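Mạch open day, demonstration data: README

Version 2, text revised in March

1. What is in this folder

This folder keeps the recordings from the open day of the Mạch workshop, held on February 7, 2022. On that day the visitors came in small groups and watched two robot arms work at a table with a small wooden drawer. We recorded every run while the visitors were standing in the room, and we kept the bad runs together with the good ones.

The set has 166 runs. They are divided over 8 visitor groups, one folder for each group. The folder names are group_a to group_h. Inside each folder the runs are numbered in the order they were made, and the number starts again from one in the next group.

Please read section 4 before you use the labels. Two of them do not mean what a new reader will expect.

2. The demonstration

The program for each group was the same. First came a short talk at the door with the safety rules, then the runs at the table, then time for questions. The operator sat to the side and drove the arms by hand controllers. Nothing in this set was done by a trained policy. A few visitors believed the arms were deciding by themselves, and we corrected this when we heard it, but I want to have it written also here.

The tasks were:

open: the drawer is closed at the start and the operator tries to pull it by the handle.
close: the drawer is open at the start and must be pushed until it stops.
put: a toy vegetable is on the table and must go into the drawer.
free: a visitor proposed something and we tried it.

The "free" runs are very different from each other. For some of them the note field is the only way to know what the visitor asked for. I wrote the notes in the evening, from memory and from my paper sheet, so please take them as a help and not as a measurement.

3. Files

Each run has one video from the head camera, one file with the joint positions, and one small text file with the label and the note. The video and the joint file share a clock. The text file has no times inside.

We exchanged tools during the day. For this reason the end of an arm is not the same in all runs, and the field "tool_left" must be read for every run separately. Do not take it from the first run of the group. In 11 runs the field was left blank in the first version. These were filled in later by watching the video.

The cabinet is old and its surface is damaged along the front of the top. It was already like this when we received it from Hakusex, together with the other household objects. If your method looks for clean edges, it may have difficulty there.

Table during the open day:
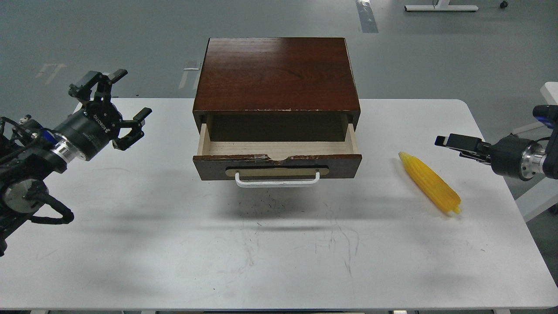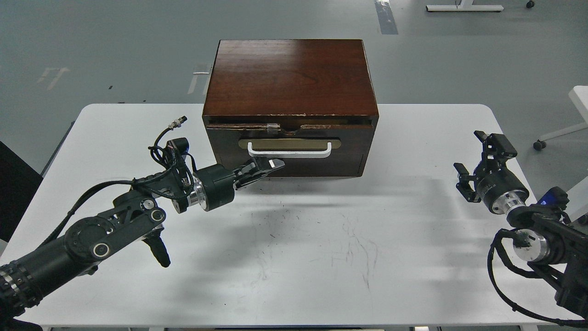 4. Labels

The label "done" means that the operator said the task was finished. It does not mean that the drawer was fully open or fully closed. In the "open" task we accepted any opening wide enough for the toy, and the visitors sometimes clapped before this point, which made the operator stop early.

The label "stopped" covers everything else: the grip slipped, the cabinet moved over the table, somebody asked a question and the operator wished to answer it, or the time for the group was over. In the first version I tried to separate these cases but two people who checked the list did not agree with me often enough, so I put them together again.

5. Sound and visitors

The sound was removed from all videos. The visitors stood behind a rope and were asked before the start if they accept the recording. One group preferred to have a part without recording, and for this reason its numbering has a gap. The gap is intended and no files are lost.

6. Known problems

The light changed in the afternoon when the blinds were opened. The last two groups are brighter than the rest.

The playback tool from Jondex shows the joint files correctly, but it hides the note field if the note is longer than one line. The Tudness reader shows the complete note. Any text editor will also do.

In group_c the clock of the joint file is late against the video. The shift is constant inside a run but it is not the same for all runs. I did not correct it in the files.

7. Use

You may use the set for research and for teaching. Please keep this README in the folder when you copy it. If you find an error in a label, send us the group letter and the run number, and write in one or two sentences what you saw in the video.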